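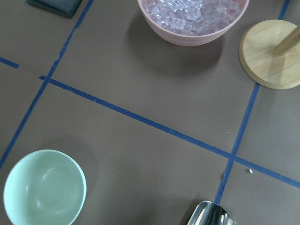 Preguntas frecuentes — Reglas de la mesa de bebidas

Categoría: Robótica y buenas prácticas › Puesto de trabajo

Estas preguntas llegan cada mes al equipo de Nesarlow, sobre todo de personas que empiezan sus turnos en la celda de preparación de bebidas. Las he reunido en una sola página y las respuestas son las que aplicamos hoy. Si su duda no está aquí, pregunte al responsable del turno antes de comenzar.

¿A quién se aplican estas reglas?

A toda persona que trabaja con el brazo, también a los visitantes y a los estudiantes en prácticas. No importa si usted solamente mira: si está a menos de un metro de la mesa, debe haber leído la hoja Otent y haberla firmado.

¿Para qué sirve la cinta azul?

Para dividir la mesa en zonas. Cada tarea tiene su plano, y en el plano está escrito qué objeto empieza en qué zona. La cinta no es una barrera de seguridad y el brazo no la reconoce como un límite. Esto se confunde a menudo, por eso lo repito: los límites del movimiento están en el programa y se comprueban al principio de cada turno.

¿Puedo cambiar una cinta que está levantada o rota?

Sí, con el brazo parado. Ponga la cinta nueva en el mismo lugar de la vieja y quite los restos de pegamento. Si hay que mover una línea, aunque sea poco, avise primero, porque el plano también debe cambiar.

¿Se trabaja con hielo de verdad o con cubitos de plástico?

Las dos cosas están permitidas, pero no se mezclan en la misma serie. En el registro se escribe cuál se utiliza. Con hielo de verdad, la serie dura como máximo 12 minutos, después se seca la mesa y se empieza con hielo nuevo. El agua en la mesa es la primera causa de parada en nuestra lista, delante de los cables.

¿Qué hay que vigilar cuando el brazo vierte algo?

Tres cosas: que el recipiente que recibe esté apoyado por completo en la mesa, que no haya ninguna mano entre los dos recipientes y que el codo del brazo tenga espacio para volver. La persona que vigila mantiene la mano cerca del botón de parada durante todo el movimiento, no solo al principio. Verter parece fácil, pero la muñeca gira mucho y muy rápido al final.

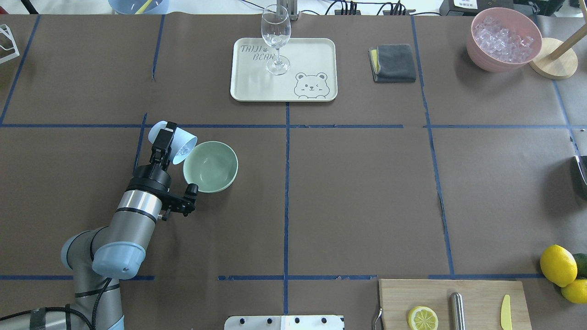
El vaso azul claro, inclinado hacia el cuenco verde.

¿Puede haber un cuchillo en la mesa?

Solo si la tarea lo pide y si está en el plano. El cuchillo se deja sobre la tabla de cortar, nunca directamente en la mesa ni en la mano de alguien mientras el brazo se mueve. Quien corta la fruta lo hace antes de activar el brazo. Esta regla viene de la norma interna Balogh, apartado 36, y no tiene excepciones.

¿Y las copas de vidrio?

Se permiten en tareas donde la copa es parte del ejercicio. Antes de usarla se mira el borde con buena luz; si hay una grieta, la copa se retira. Si una copa se cae o queda tumbada, siga este orden:

1. Pare el brazo.
2. Espere hasta que el segundo operador diga «parado» en voz alta.
3. Mire si hay vidrio roto antes de acercar las manos.
4. Levante la copa por el pie y anote lo ocurrido con el código 622.

El código se escribe también cuando no se ha roto nada — en especial entonces, porque los casos sin daño son los que más se olvidan. 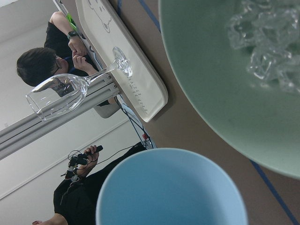 Copa tumbada sobre la bandeja; el mando, en la mano derecha de la persona de pie.

¿Cuántas personas deben estar presentes?

Dos, siempre. Una lleva el mando y la otra observa la mesa. Pueden cambiar de papel entre las series, pero durante la serie no se pasa el mando de una mano a otra persona. Si alguien tiene que salir, se para.

¿Está permitido llevar reloj, gafas o mangas largas?

Las gafas y el reloj, sí, si el reloj está bien ajustado a la muñeca. Las pulseras sueltas, los pañuelos y los cordones de acreditación se dejan en el armario. Las mangas largas se suben hasta el codo.

¿Qué hago con los cables?

Los cables no deben cruzar las zonas de trabajo ni el suelo por donde camina el operador. Los del mando cuelgan un poco, esto es normal, pero no deben tocar el suelo.

¿Quién decide si una regla cambia?

Dörte Kuhlmann recibe las propuestas y las revisa con el grupo Prultitz el primer miércoles del mes. Se puede proponer cualquier cambio, también los pequeños, con una frase que explique el problema. Hasta que la nueva versión esté colgada junto a la puerta, vale la anterior.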